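Testers wanted: aftermarket car accessories, paid, skeptics preferred

Pomex is looking for drivers to fit, use and report on car accessories for our August round. We publish buyer reports. We don't sell floor mats, phone mounts or seat covers, and we don't take money from the people who do.

Let me say up front what bothers me about most accessory testing, mine included when I started. Somebody gets a free cargo organizer in the mail, puts it in a clean trunk, drives to the store and back, and writes that it is sturdy. Sturdy compared to what? After how many weeks? With which dog in the back? I've read hundreds of those write-ups and I couldn't tell you which organizer to buy.

So we want people who will live with the stuff, and who won't feel bad saying it's no good.

What's in the August round

Floor liners, front and rear, from Zomance. The box says "custom fit" for 941 models. We would like to know what that means in a car that has had its carpet replaced, or one where the driver's seat has been moved all the way back since the day it was bought.

A windshield sunshade from Onyeka that claims to keep the cabin cooler. Cooler than an open window? Cooler than parking under a tree? You'll get a thermometer and a sheet to fill in, and you'll use the shade on some days and leave it off on others.

The Pamora seat-back organizer, which is sold to parents. The maker says it keeps the back seat tidy. I have doubts about anything that says that.
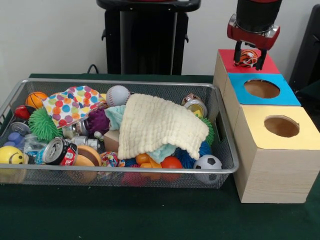 Striped ball, shape-sorter box and a full wire basket.

Testers with children under seven are especially welcome for the Pamora. We'd like at least half of that group to be people who already tried some other organizer and gave up on it. Tell us which one and why when you write in.

Who can apply

You need a valid license, current insurance and a vehicle you drive at least four days a week. It can be any make and any age. Old cars are fine, and so are ugly ones. Leased cars are fine too, as long as your lease lets you put in removable accessories (check it, please, don't guess).

You do not need to know anything about cars. If you can follow a printed instruction sheet you can fit everything in this round. If you can't follow the printed instruction sheet, we want to hear about that even more, with the page and the step where you got stuck.

We can't take anyone who works for an accessory maker, a dealership parts counter or an auto parts store, or who lives with someone who does. We also can't take people who review products on their own channel. Last round we let two of those in and both reports read like ads.

What you'll do

Fit the accessories yourself and write down how long it took, including the time spent looking for a missing clip. Use them for the full test period in your normal driving. Fill in a short log every Monday. It takes ten minutes if nothing has gone wrong. At the end there's a longer form and one phone call.

Take photos of wear, stains, loose straps and broken parts. Phone photos are fine. Please don't clean the item first.

If something comes loose near the pedals or blocks your view, take it out of the car that day and call us. You'll still be paid for the whole round. I mention this because a tester last year drove for a week with a mat sliding under her brake pedal, thinking she'd lose her fee if she stopped.

What you get

The fee is $50 per weekly log, plus the same again for the final form and call together. Payment goes out after each log comes in. You may keep the accessories or throw them away. We won't send you a "gift" for a positive report, and we won't ask you to soften a negative one. If a maker contacts you, forward the message and don't answer it.

The fee won't make anyone rich. If you work out the hourly rate, some people will find it fair and some won't, and I'd like you to do that math before you apply.

How we choose

Last round 1,535 people applied, which was flattering until we read the applications. A large share said they "love trying new products." That tells me nothing. Tell me about an accessory you regret buying, what it promised and what it did in your car. A few plain sentences will do. No résumé, no star ratings, no pictures of your car.

We try to get a mix of climates, vehicle sizes and ways of driving, so a good application can still miss out when we already have enough small sedans from warm places. Everyone gets an answer either way.

To apply, use the tester form on the Pomex site and choose "August round." Put your vehicle's make, model and year in the first line, along with where it is parked overnight (street, driveway or garage). Questions about the work can go in the comments box on the same form and I'll answer them myself.

Jamshid Moradi
Accessory testing, Pomex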